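Progress report, Sep 21, 2021
Project: Tindall planner, for Mivel

The Stara grasp planner now takes its object poses straight from the Brimach perception module. We closed 13 tickets this period and 2 are still open. Both concern oval items, where the pose estimate can flip end for end.

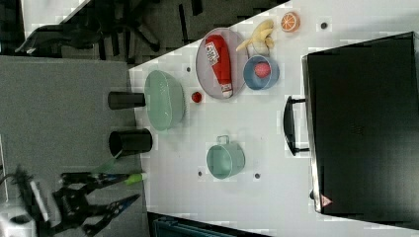
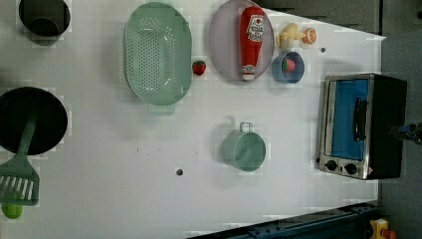 **Perception and planning**

The tabletop set includes a ketchup bottle on a plate, a small blue bowl and a mint-green colander. Colour labelling is stable. Replanning after a pose update takes around 7 seconds, and we want it lower before the November review.

Next: fix the flip, then merge the collision-checking branch. No change to the budget.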